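4. Starting the tag tracker

1. Open Wirna and load your rig file. I keep mine named by date (3/4/20 is the one I still use).

2. Hold both grippers out in front of you, marker cubes up, and press Start. 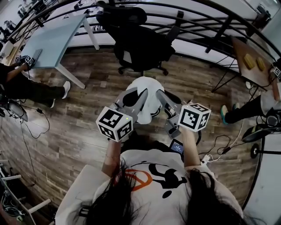
What if only one gripper shows up in the list?
Restart the tracker with the missing one held closer to your head camera.

3. Set the pose buffer to 800. I tried 1787 once and the preview crawled — don't bother.

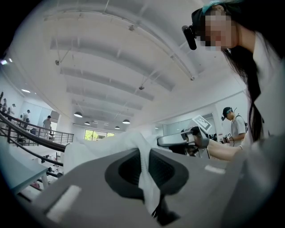

4. Now hit Save, and give it up to 9 seconds to write the file.

Caution: don't close Wirna while it's saving, or you'll be redoing step 2.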